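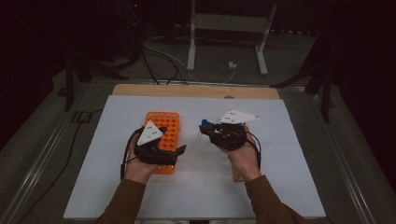
Tube and rack, both grippers on.

Posted by Juraj Zeman, October | 14 shares | 3 comments

Quick one on the Hoda hand grippers, been meaning to write this up. Two weeks in now.

Good stuff first. Straps are comfy, even over long sleeves. Jaws close nicely on small things, the blue tube cap was my test and I could hold it by that. Marker plates clip on in seconds.

Less good. The cables. One per hand and they catch on everyting. Left one feels heavier after 40 minutes, maybe just me. Manual is 27 pages, mostly warnings.

Price for the pair is 4000 with the plates. Steep. Truston do a cheaper set but the jaws are wobbly, sent mine back.

Would I buy again, yes probaly. More when I've tried the softer pads.

Comments (3)

Romana Dvořáček: do they fit small hands?

Juraj Zeman: tightest strap hole, just about

Hélder Rocha: Velcro the cables to your sleeve. Sorted mine.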